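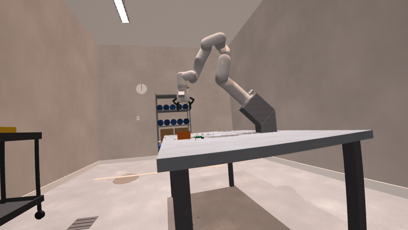 Finished transcribing the Voß store ledger last night. 126 pages, all handwritten, mostly in one hand. A few people asked how it was done, so I'm putting it in a thread while I still remember.

Background for new followers: Voß was a general store on Trurargate, the short street behind the grain elevator in Flarkberg. The building is a tire shop now. The ledger is a credit book, so it only has people who didn't pay cash.

That matters when you read it. Someone who bought flour every week and paid in coins will never show up. Someone who bought one stove and paid it off slowly gets two full pages.

The book came from a farm sale, in a box lot with canning lids and a broken clock. The buyer wanted the clock. I got the ledger for 10 dollars.

Condition is fair. The spine is gone and the first few pages have a brown stain on the lower corner. The ink is fine on almost everything. Pencil is the problem, and he used pencil for anything he thought he might have to change.

I say "he" because the main hand signs the year-end balance as A. Voß. There's a second hand for one winter. It's smaller and neater and it spells everyone's name differently.

First thing I did was photograph every page near a north window. No flash. Flash makes the pencil shine and then you can't read it at all.

Second thing was nothing. I just read it for a week without typing. I'd recommend this to anybody starting one of these. You need to get used to his letters before you commit to anything.

His capital L and capital S are nearly the same. His 7 has a bar across it, his 1 has a long upstroke, and his 4 is open at the top and looks like a lowercase u. I had a whole column wrong on my first try because of the 1s.

So I made an alphabet sheet. One row per letter, with samples cut from words I was sure of. It took one evening and it saved me more time than anything else I did.

For typing I used Tiveo. It puts the page on the left and a text box on the right and keeps them lined up when you scroll. That's all I wanted. I turned off the automatic reading after two pages – it kept turning "lamp oil" into "lamb oil."

My rules for the transcription:

Keep his spelling. Keep his abbreviations. Put my guess in square brackets after. If I can't read it, write [?] and move on.

I broke the last one constantly. I'd sit there for half an hour over one word. The word was usually "buttons."

Abbreviations took the longest to sort out. "do" is ditto. "pr" is pair. "bbl" is barrel. "pd in f" was a mystery until page 40-something, when he wrote it out once: paid in fowl.

People paid in a lot of things. Eggs, butter, cordwood, hauling, a day's work on the roof. He gave each of these a dollar value and took it off the balance like money.

Eggs are the best record in the book. The price goes down every spring and back up every winter, and you can follow it year after year. I made a small chart for myself. It's ugly but I'll post it when I fix the labels.

Most common item by far is thread. After that coffee, then nails, then sugar. I expected sugar to be higher.

The largest single account ran to 400 dollars before it was settled. That's a family I won't name here because they still have people in town. It was paid off in one entry with no note next to it. I'd love to know what got sold.

Question from the replies: how do I know which family is which if the spelling changes? Mostly by what they bought and who they're listed next to. One man is in there under 4 spellings and he always gets the same brand of pipe tobacco on the same trip as horse liniment.

I kept a separate name list with every spelling and the page it's on. Do this from page one. I started mine on page 30 and had to go back.

I checked the list against the cemetery index and the church roll. The church roll was more useful. It has maiden names in the margins, and several women have their own accounts under those.

There are more women's accounts than I figured there would be. Some are widows. Some are clearly not, and kept a separate line from their husbands for cloth and shoes. One paid hers down with sewing and never went past two dollars.

I got one thing badly wrong and want to correct it, since I posted it here back in March. I said the store sold "cakes" by the pound. It's "casks" – and not by the pound, the mark I took for "lb" is his sign for "delivered." Sorry to everyone who had ideas about the cakes.

Thanks to the person who caught that from a blurry crop on a phone. I went back and fixed nine other entries with the same mark.

On the math: his addition is good. I ran the columns in a spreadsheet and found very few errors, and most of those were carried over from the page before. The winter with the second hand has no errors.

I have a theory that the second hand is his daughter. There's a school account for a slate and copybooks a few years earlier, marked "own." It's thin evidence. I put it in the notes as a maybe and I'd be happy to be corrected.

Things stuck between the pages: a seed packet with no seeds, a strip of blue ribbon, half a letter about a cow. I photographed each one in place before I moved it and wrote down the page number. They're in their own envelopes now.

The half letter is the back half. It says the cow is "not as she was told to us" and asks for something to be made right. No names. I've read it probably more often than any page of the ledger.

Supplies, because I always get asked. A foam wedge to hold the book open. A soft brush. A sheet of dark paper to put behind thin pages so the other side doesn't show through. Clean dry hands. I don't wear gloves for paper, I can't feel the edge and I tear things.

Pencil only at the table. Coffee in the other room. I learned about the coffee on a different book and we're not discussing it.

For faded pencil, tilt the light so it comes in low from one side. You can often see the dent of the pencil when the gray is gone. I used a bike light on a stack of cookbooks.

How long it took: two winters, mostly after supper, with a long gap in the summer when the garden was going. A good evening was three pages. A bad evening was the pages where he recorded bolts of cloth by pattern name.

The cloth names are great, though. I can't find half of them anywhere. If you know old fabric and would like to look at a list of very odd words, please message me.

The file is plain text, one page of the ledger per page of the file, with the name list at the end. I kept it plain on purpose. The last thing I transcribed is stuck in a program I can't open anymore.

The county historical room has a printed copy in a binder and the photos on a drive. The book itself goes there too once they have a box the right size. It's an awkward shape, tall and narrow.

If you have family from the Flarkberg area and want me to search a name, reply here or send a message. Give me the spelling you have and I'll try the others. Include a first name if you can. There are a great many Johns.

Please don't send me your own ledgers yet. I have one more box to get through first, mostly receipts, and some of them look like they're from the lumber yard across the street. Different hand. Worse 7s.

Adding one more because I keep getting asked about the last page. It's an ordinary page. Two spools of thread, a lamp chimney, coffee, and a line for eggs received. The rest of it is blank, and I don't know if he started another book.

– Hina Gondal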